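Notebook, sim bench. Friday, open day prep and visit

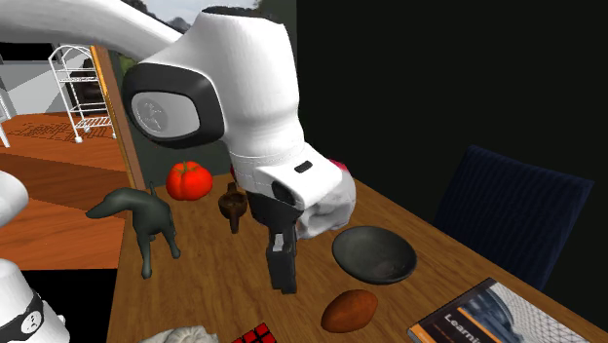

Sim view, tabletop task. Fingers just above the wood, cloth at the end of the arm, black bowl to the right.

Visitors from Geton and Arroyo, two groups, first one in at 9:40. Same talk both times. I ran the station, Birkeo build on the left monitor, log on the right.

Setup: tabletop scene, single arm working, default lighting. Props from the mixed household set: dog figurine, tomato, bowl, the brown oval thing (listed as potato in our sheet, visitors said bread roll, leave it), book, red cube, cloth. Kept the room background on. It costs render time but people asked for it last December.

Physics step left at 8 ms. Tried 4 before the doors opened and the cloth slowed everything to a crawl, so went back. Cloth contact is still the expensive part. With the cloth removed the same scene runs comfortably faster than real time on the demo machine.

Numbers for the day:
Episodes started: 160
Completed to the end of the script: 129
Stopped by me or by the watchdog: the rest
Longest run without a reset: 43

Most of the stops were cloth. Typical case: fold gets trapped between the fingers and the table, contact solver pushes back, arm goes over its force limit, watchdog ends the episode. Rigid props gave very little trouble. The figurine tipped over a few times when brushed from the side. Thin legs, and the collision mesh is coarser than the visual one. To fix.

Questions from the Geton group, as I wrote them down:
- Does the wrist camera view get rendered every step? No, every fourth.
- Are masses measured? Only for the rigid props. Cloth parameters are tuned by hand.
- Can they bring their own meshes? Yes, if closed and in meters. Send them the import notes.

Arroyo mostly wanted to know about transfer to hardware. Told them we have nothing to report on that yet and showed the randomization settings instead. They would like object positions in the log as well as joint states. Reasonable, small change.

One crash in the second session, viewer only, the run itself carried on. Happened on switching to wireframe while the reset was in progress. Reproduced it after lunch. Ticket open under Sodov, viewer component.

To do:
- collision mesh for figurine
- cloth thickness, try the larger value again with the 8 ms step
- object poses into the log
- import notes to Geton
- disable the wireframe toggle during reset until the ticket is closed

Demo machine goes back to the shared pool Monday. Logs copied to the bench drive, open day folder.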